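I bought the Hakala salad spinner in August, which is the month when I finally give in and admit that I'm eating salad twice a day and drying it with dish towels like my grandmother did. There's nothing wrong with dish towels (I went through a whole drawer of them every week and they washed up fine), but I was tired of the laundry, and my old spinner had a pull cord that snapped somewhere in the middle of a head of romaine and never wound itself back in again.

So, the Hakala. It's the big one, with the pump knob on the lid and a brake button beside it. I paid full price at the kitchen store downtown and nobody has sent me anything for free, though I'd happily take a second basket if they're reading! There is a smaller size too, but with four of us at the table most nights I knew I'd be doing two batches with that one, and then why bother.

The first thing I noticed is how quiet it is. My old one rattled so badly that the dog left the room. The pump goes down with a soft whirr and the basket keeps going for a good long while after you let go, and then you press the brake and it stops right there. I usually give it five or six pumps for lettuce, pour off the water, and then give it a few more. Romaine and butter lettuce come out dry enough that the dressing sticks to the leaves, and that's really all I wanted out of life this summer.

Spinach is a bit harder. Baby spinach plasters itself against the sides of the basket and you have to peel it off, and if you fill it past halfway the leaves in the middle stay damp. Herbs do well, especially parsley — cilantro gets a little bruised if you're enthusiastic about it, so go easy. I tried it with blueberries once and I won't be doing that again.

Before this I borrowed a Bonen from my sister for a couple of weeks, the kind with the crank handle on top. It dries just as well, maybe even a touch better on kale, but you need one hand to hold the bowl down and it still walks across the counter. The Hakala has a rubbery ring on the bottom and it stays put. If you have sore wrists, as I do on and off, the pump is much kinder. The Bonen does have a nicer bowl, I'll give it that. I'd put it on the table for company, and I wouldn't do that with mine.

Cleaning is where I have a complaint. The lid comes apart in two pieces so you can get at the inside, but the tab that releases it is stiff, and the first time I tried I was sure I'd broken it. Water gets in between the two halves even when you're careful, so you do want to open it up and let it dry on the rack overnight. The basket and bowl go in the dishwasher, bottom rack, no trouble so far. 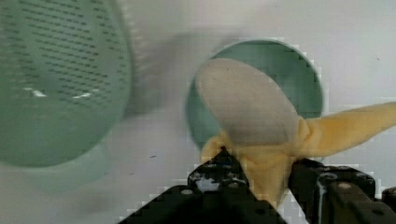
The other thing is storage. This is a large, round object and it doesn't nest with anything I own. The knob locks down flat for the cupboard, and that helps, but I still had to move my stockpot up to the shelf over the fridge to make room. Measure your cupboard before you buy it, especially the height of the shelf with the lid on.

Would I buy it again? Yes, I think I would, and I'd get the same size. I've used it nearly every day and the pump feels the same as it did when I took it out of the box. If the lid tab ever loosens up a little I'll be perfectly content. I'm told replacement lids are sold separately, and I'll add a note here if I end up needing one.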